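Hello! I run the returns floor at Flildale, and I'm looking for four people to join me on the day shift. I've been here seven years, I started on the bench myself, and I asked if I could write this one because our last advert made the job sound like something out of a space film.

We take back kitchen things that customers have sent to the shops and changed their minds about. Bowls, pans, food boxes, toasters, kettles, the odd waffle iron. Each one has to be looked at, sorted and sent on its way, either back on sale, off to the outlet at Paquette, or to recycling. Until last November we did all of that by hand. You'd pick up, turn over, put down, and by the end of a shift your wrists knew all about it.

Now we have two-armed benches for the picking up and putting down (the whole setup is called Nevesus, and no, I didn't choose it). People still do the deciding, the checking and the awkward stuff, and there's a lot of awkward stuff! Lids are a pain. So are flexes. A bench will handle bowls for ages without a murmur and then get in a terrible muddle over a toaster, and that's when you step in.
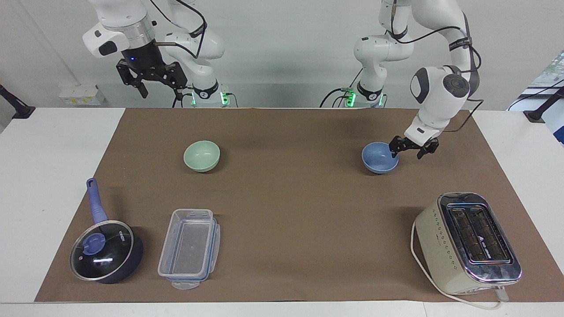

**What you'd be doing**

Mostly you'd be looking after two benches at a time. You lay out a mixed batch on the brown paper, say a couple of bowls, a saucepan with its lid on, a plastic food container and a toaster, and start the run. You keep an eye on how each arm comes down to an item, and if a grip looks wrong you pause it and put a note on the screen. After that you do the close inspection yourself, at a proper table with a proper lamp, and decide where each thing goes.

You'd also spend part of every week showing the arms how to do new items, guiding them through the movement by hand. I thought I'd hate this and it's my favourite bit. People who know what a wobbly pan handle feels like are very good at it.

**What has changed, and what hasn't**

I'd sooner you heard this from me than in the canteen. There is far less lifting and a lot more watching, and some of the old crew found the watching harder. Two moved over to dispatch and are happier there. Pay went up a grade when the job changed, and no one was let go, but we do fewer evenings than we used to, so if you were counting on the late supplement, please ask me about it first. The floor is quieter as well. We had the radio back on within a week.

The Flildale floor gets through 3,070 items in a normal week, and it's the same target whether the benches behave or not.

**Who I'm after**

- Anyone who has worked with their hands: kitchens, shops, warehouses, care work, repairs
- Patience, and the nerve to press pause when you're not sure
- Happy to write a short, clear note
- No computer background needed, we teach all of it

Training takes four weeks, on full pay, partly here and partly with the Sunano team who look after the arms.

**How to apply**

Send a page about yourself, or just ring the front desk and ask for Returns. A CV is fine but I won't mind if you haven't got one. You can come and have a go at a bench before you decide, and bring flat shoes. Closing date is 12/22/19.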